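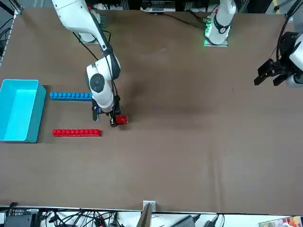
Do Building Blocks Really Need Sorting by Color?

Lots of grown-ups say yes. Red blocks here, blue blocks there, everything in its own bin. It looks great on the shelf. But does it help you build?

Let's test the idea. Say you have 300 blocks in one big bin and you need a small red one. Red is easy to spot when the other blocks are blue or yellow. Your eyes do that job very fast. Now say all the red blocks are in a bin of their own. The small one you want is hiding under a heap of blocks that look just like it! You might dig for longer than before.

Some builders sort by shape and size instead — long strips together, little blocks together. That sounds smarter. It also takes more time to put away, and the ad on the box won't mention that part.

So don't take our word for it. Mix your blocks in a bin and ask a friend to call out 8 pieces, one at a time. Time yourself. Then sort by color and try again with the same list. Then sort by size. If you can't find a piece in 30 seconds, skip it and write that down too.

One try doesn't prove much. You may get faster just from practice, so run the test again on Tuesday with the sorting done in a different order.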